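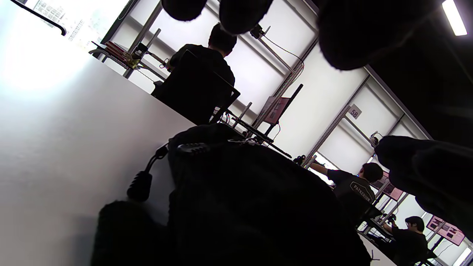
德鲁索普58号工位恢复排班:夹爪上岗,人也没走

2020年9月20日,德鲁索普(Druvthorpe)讯——德鲁索普今日宣布,旗下操作数据车间完成改造,正式启用 Testum 手持夹爪系统。按照惯例,新闻稿此处应出现“颠覆”二字。车间的同事看过初稿后把它划掉了,改成“换了一批工具”。

改造从4月开始。此前,车间的主要工作是人工分拣和装配小件,机械臂负责其中最简单的几步,其余由人补救。如今顺序倒了过来:员工先手持夹爪把动作做一遍,系统记录,机械臂再照着学。至于学得怎么样,各工位意见不一,公司尊重这种不一。

“以前我的岗位叫操作员,现在叫示教员。”在车间工作多年的伊万·季坚科(Ivan Didenko)表示,“工资条上多了一行,手套还是黑的。机器学东西很认真,连我放零件前犹豫的那一下也学走了。”

那一下犹豫后来被写进了问题清单,编号84,目前状态为“暂不修复”。季坚科对此没有异议。

新的排班以20分钟为一段。员工每录完一段须放下夹爪,离开台面,活动手腕。这项规定由一线员工提出,管理层起初担心影响进度,试行后发现,疲劳时录下的动作大多要重录,担心便自行消失了。目前车间每班计划录制910段,验收标准为900段,中间的差额在内部被称为“喝水额度”。

工位也有变化。隔间沿用金属立柱与白色墙板,白色台面保留,显示器界面统一为粉白配色。配色由软件供应商 Femwood 选定,德鲁索普曾询问能否更换,对方答复称可以,排在下一个版本。下一个版本的日期尚未收到。

“大家问得最多的问题是,教会了机器,自己去哪儿。”项目负责人哈普里特·加尼翁(Harpreet Gagnon)说,“我没有漂亮的答案。眼下能写进合同的是:本年度不因该系统裁减岗位,示教、复核和设备维护优先由现有员工担任。明年的事,明年谈,员工代表在场谈。”

据介绍,复核是改造后新增的工种。复核员逐段观看录像,标出抓空、掉落和碰撞。几位原先负责装配的员工转到这一岗位,普遍反映腰舒服了,眼睛不太舒服。公司已调整显示器的高度,并允许复核与示教两岗轮换,想固定在一个岗位上的也可以申请。

培训由合作方 El Khatib 承担。课程原定三天,第一天讲愿景,第二天讲流程,第三天上手。首批学员建议把第三天挪到第一天,愿景改为发邮件。建议已获采纳,邮件已发出。

噪声方面,机械臂运行时比原来的气动工具安静,副作用是隔壁工位聊天的内容如今听得十分清楚。车间正在征集解决办法,耳塞不算。

后续安排:下一阶段将把包装工序纳入示教范围,胶带仍由人来撕。Testum 的工程师对胶带持乐观态度,季坚科持另一种态度,双方约定各自保留。

关于德鲁索普
德鲁索普从事小件装配、分拣与操作数据采集,为制造和仓储客户提供服务。

媒体联系
德鲁索普对外联络组,联系人:哈普里特·加尼翁。参观车间请提前预约,进入工位区请勿触碰立柱上的线缆。

(完)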